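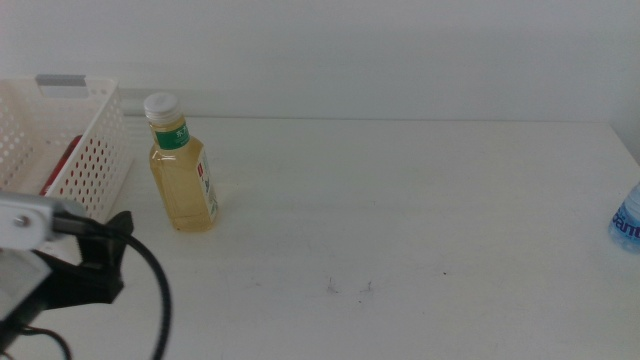 Preparing a tabletop cell for handling trials

Grendthorpe Automation Guidance, sheet 17. Revised April 16, 2023.

These steps apply to any bench on which a robot arm handles household goods.

1. Switch the arm to hold before reaching over the table.
2. Wipe the surface and let it dry.
3. Check that every bottle is capped and stands upright.
4. Set baskets and other containers within the marked reach.
5. Lead cables away from the path of the gripper. Slack must not exceed 28 cm.
6. Run the first 3 cycles at reduced speed, with one hand near the stop button.

Record any contact between the arm and a container on form 242. Completed forms are kept until the December review.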